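Stopped arms: a gallery from the Didside trial
Monday, July 15, 2019

Prernivora sold us this rig on the promise that it could be left alone with a table of household clutter and a list of small jobs. 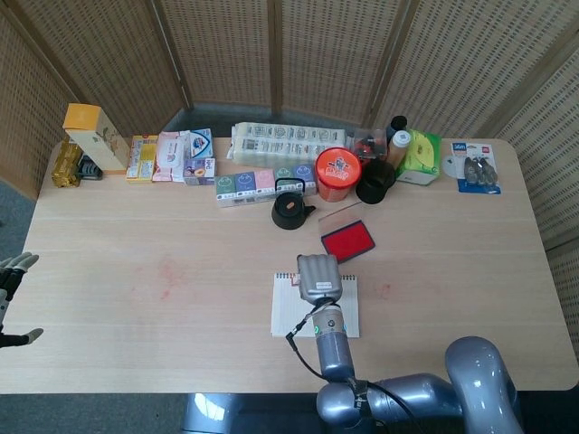

It couldn't. In February the arm began stopping dead partway through a job, with the controller reporting a collision when there was nothing in its way. We logged 295 of these stops in 1341 runs. Prernivora's first reply was that the table was too crowded. I don't buy that, and I'd ask anyone who does to look at how much of the clutter sits along the back edge, well away from the notebook the gripper is working over.

The stamping job was the worst for it. The red ink pad sits open in its black case in the middle of the table, with the clear lid just behind it. Twice the arm stopped while pressing down on the paper, and both times it held the pressure until someone hit the stop button. Good luck if that's your finger. The red marks on the tabletop have defeated every cleaner in the cupboard.

Siddiqui, who supplied the cabling, blamed the force sensor. Prernivora blamed the cable that runs from the wrist back down the arm. We swapped the cable and had a quiet week, which was announced to us as a fix. The fault came back on run 358 of the new series, with the little green light on the wrist showing as if all was well. I no longer take that light as proof of anything.

A replacement sensor is due from Flollano. Until it has been fitted and tested by somebody who isn't selling it, the rule at Didside stays as it is: no hands on the table while the arm has power.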